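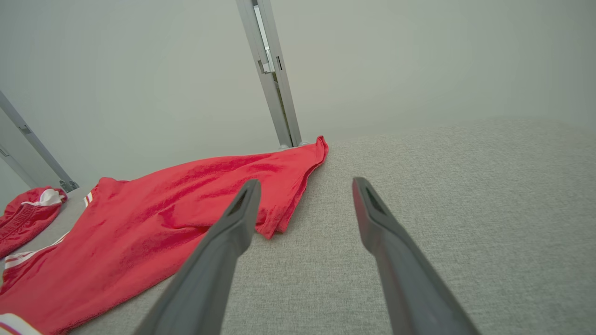
Red on grey.

Why I've Stopped Folding Clothes on My Bed

I've had the same argument with my friend Lorraine Katene since November and I'd like to settle it in writing, where she can't interrupt me. She folds her washing on the bed. Always has. I say you want a big, flat, padded surface that you don't sleep on, and I'll go to the wall for it.

My trouble with the bed is that it's already busy. There's a doona on it, and pillows, and in my house usually a kid or a library book. You lay a jumper down and it sinks. You smooth one sleeve and the other one slides into the valley beside your knee. Then it gets late, you're tired, and the whole pile goes onto the chair (you know the chair) and by Thursday you're dressing from it.

The kitchen table isn't much better. Mine has crumbs in a seam down the middle that no cloth has ever reached, and a varnish so slick that anything silky just skates off. I folded there for years and I reckon half my good tops have had a bit of toast in them.

What changed my mind was plain grey fabric with a bit of padding under it. Cloth grips cloth! Put something soft down and it stays where you left it, so you can get both hands on a hem and pull it straight without the rest wandering off. And grey is a lovely colour to work on. Red shows up on it like a letterbox, every crease and doubled edge, and you can see which bit is the corner you're after. Try finding the corner of a navy T-shirt on a navy doona at nine at night.

I'll admit the fuzzy stuff is still a pain. Anything plush wants to puff up in the middle, and you get that fat ridge that won't lie down however firmly you lean on it. My neighbour Fuad Tesfamariam rolls his and swears by it. I've tried, and all I get is a drawer full of sausages. I'd still fold: press the ridge out towards the edges with the flat of your hand, bring the hem up, and don't fuss if the layers aren't perfectly even. It's going in a drawer, mate, it's not going to a wedding.

Lorraine's big objection is money. She's seen the padded benches at Trollden for $400 and thinks I've lost my marbles. Fair enough, I wouldn't pay that either. Mine is an old bench top I got second-hand for $34 and covered myself with upholstery fabric, and I swore through most of the stapling. It's a bit lumpy at one end. It's still the best thing in the laundry.

Her other objection is space, and there she's got me. Not everyone has room for a big flat thing that mostly sits there waiting for washing. If you're in a unit, an ottoman might do, or even a blanket pulled tight over the ironing board. I just think the place where you fold should be a place where you can walk off and leave a half-done job without having to shift it to go to sleep.
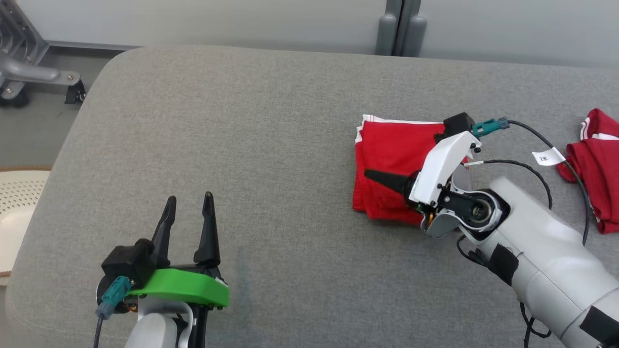

What about the ironing?

I don't iron T-shirts and I won't be starting now. If they come off the line reasonably straight and get folded the same day, they're fine. Work shirts go on hangers and take their chances. Lorraine irons her tea towels, so we'll be having that one out next.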